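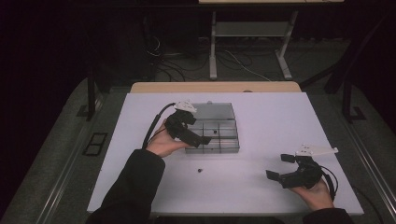 Visiting the Grelatport open day: may visitors try the hand-held grippers?

Asked in: Zumden Community Help, Visits and Events

I am arranging a visit to the Grelatport robotics open day on behalf of an adult learning group in Gonby. The programme lists a sorting table, at which small parts are placed into a divided tray using a pair of hand-held grippers. I should be grateful for guidance on the following. Are visitors permitted to use the grippers themselves, or is the table for demonstration only? Is there a minimum age? One member of the group has limited strength in the left hand and would prefer to know in advance whether both grippers must be used.

Submitted by Jianhua Liao, May 8, 2019

3 answers

Answer from Ívar Stougaard, visits desk
Visitors may use the grippers under supervision once the staff demonstration has finished. Places at the sorting table are limited to 4 per session and must be reserved by the group organiser. The minimum age is 14 for taking part; younger visitors may watch.

Each gripper is held in one hand and is connected by a cable, so participants are asked to remain on their own side of the table and to remove loose scarves and bracelets. The exercise is normally carried out with two grippers, one to steady the tray and one to move the part. It may be done with the right hand alone on request. Please state this on the booking form under "Access requirements".

Group bookings for the June session close when 39 names have been received. The Luo hall is reached by the side entrance, and there is a step-free route from the car park.

Marked as accepted by the person who asked.

Answer from a registered member
We attended last year. The smallest parts are harder to pick up than one expects and several of our party ran out of time. I would recommend asking for a later slot. Bus 52 stops outside.

Answer from a registered member
I believe it was demonstration only when I went, but that may have been a different table. Parking was full by ten.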